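Storing root vegetables on the counter, yes or no?

detusgarden
Posts: 1550
My mother-in-law keeps every root vegetable she owns in an open basket on the counter. Radishes, beets, all of it. I say crisper drawer, tops off, wrapped in something damp. We have been having this conversation since May.
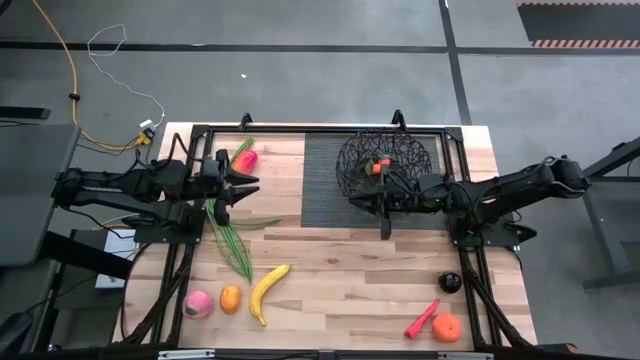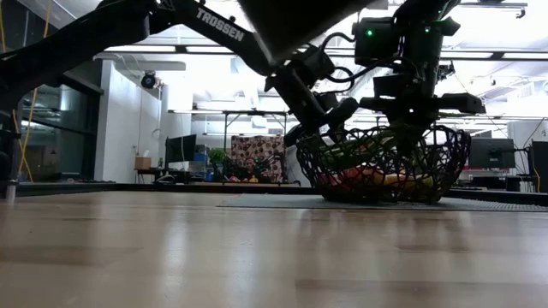
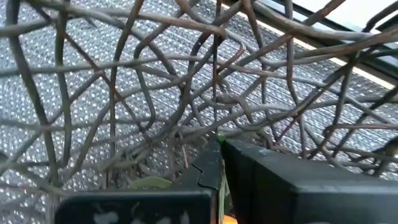 Her position is that vegetables need to breathe. Mine is that a radish breathing for 5 days turns into a stress ball. Who's right?

uroletti
You are, but I wouldn't bring it up at dinner.

Thambiah
Disagree. Potatoes and onions do fine in the open, just keep them apart. It's only the leafy stuff that sulks.

detusgarden
Potatoes were never on trial here.

netus_9
Cut the greens off the minute you get home. After that I've kept beets on a shelf for over a week and they roasted up fine.

uroletti
Roasted, sure. You could roast a shoe.

kavinda m
Jar of cold water in the fridge, change it every couple of days. Limp ones come back too. My wife calls it the aquarium.

Thambiah
Water takes the flavor out.

kavinda m
It's a radish. What flavor were you saving?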